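Curnum 200 Countertop Dishwasher
Set-up and User Guide

Section 4: Cleaning and Care

Read Section 1 (Safety) before you carry out any of the work in this section. Unplug the dishwasher and let it cool for 30 minutes after the last cycle.

What you need
Mild dish soap
Two microfiber towels, one for washing and one for drying
A soft toothbrush
Irnel descaler, or another descaler marked as suitable for dishwashers
A shallow pan that holds at least one quart

4.1 Cleaning the outside

1. Wipe the top and sides with a damp towel and a little dish soap.
2. Wipe again with clean water.
3. Dry the control panel right away. Do not let water stand along the lower edge of the buttons.
4. Pull the dishwasher forward by the base, never by the door, and wipe the countertop behind it. Check that the drain hose is not kinked before you push it back.

CAUTION: Do not use scouring powder, steel wool, glass cleaner or bleach. They dull the finish and can make the door window brittle.

4.2 Cleaning the door seal

The seal runs around the door opening. Grease and food collect in the fold at the bottom, and this is the usual cause of small leaks. Clean the seal once a week if you run the dishwasher every day, or once a month if you use it less.

1. Open the door fully and take out the rack.
2. Fold a towel lengthwise into a narrow band. A band fits into the fold of the seal better than a bunched towel.
3. Dampen one end of the band and work it along the seal, starting at the top left corner.
4. Use the toothbrush on the two lower corners.
5. Turn to the dry end of the band and go around once more.
6. Look for cuts or flat spots. If you find any, order a new seal (see Section 7, Spare Parts).

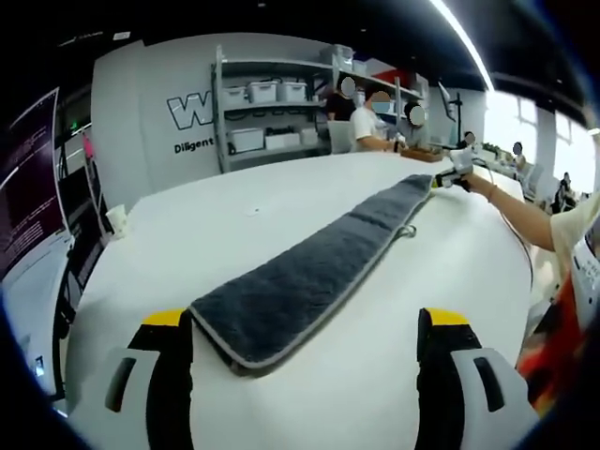

Fig. 4-2. Microfiber towel folded lengthwise.

Wash microfiber towels by themselves, without fabric softener. Softener coats the fibers and the towel will leave streaks on the door window.

4.3 Cleaning the filter

The filter has two parts: a round mesh cup and a flat plate underneath. Both lift out without tools.

1. Remove the rack.
2. Turn the cup a quarter turn to the left and lift it out.
3. Lift out the flat plate.
4. Rinse both parts under the tap from the outside in. Use the toothbrush on anything that sticks.
5. Check the well below the filter for glass, seeds and bones. Wear a glove.
6. Put the plate back first, then the cup. Turn the cup to the right until the two arrows line up.

NOTE: If the cup turns past the arrows, the plate is not seated. Take both parts out and start again from step 6.

CAUTION: Do not run the dishwasher without the filter. Food can reach the pump, and pump damage of this kind is not covered by the warranty.

4.4 Cleaning the spray arm

1. Hold the spray arm at the center and pull straight up.
2. Run water through the open end and see that it comes out of every hole.
3. Clear blocked holes with a wooden toothpick. Metal pins will widen the holes and change the spray pattern.
4. Press the arm back down until it clicks. Spin it by hand. It should turn freely and not touch the rack.

4.5 Descaling

Descale when code 11 shows on the display, or when glasses come out cloudy. In hard water areas this may be every few weeks. Your water company can tell you how hard your water is.

1. Make sure the dishwasher is empty.
2. Pour the amount of descaler given on the package into the bottom of the tub. Do not add detergent.
3. Close the door and choose Intensive. The water heats to some 95 degrees Fahrenheit in the first stage and gets hotter after that, so keep the door closed until the cycle ends.
4. Run a Rinse cycle.
5. Hold the Start button for five seconds to clear code 11.

If the code comes back within a day, repeat the steps once. If it still comes back, contact service.

4.6 Storing the dishwasher

Follow these steps if the dishwasher will not be used for a month or more – for example, in a vacation home that is closed until June.

1. Clean the filter and run a Rinse cycle.
2. Turn off the tap and unplug the dishwasher.
3. Disconnect the inlet hose and let it drain into the pan.
4. Lower the drain hose into the pan and tip the dishwasher slightly backward. This takes two people.
5. Dry the tub with a towel and leave the door open a finger's width.

CAUTION: Water left in the hoses can freeze and split them. Do not store the dishwasher in an unheated garage with water still in it.

Service and parts: De Smet Appliance Service, attention Nkechi Akpan. Have your model and serial number ready. Both are on the label inside the door.

Section 4 revised Sep 25, 2020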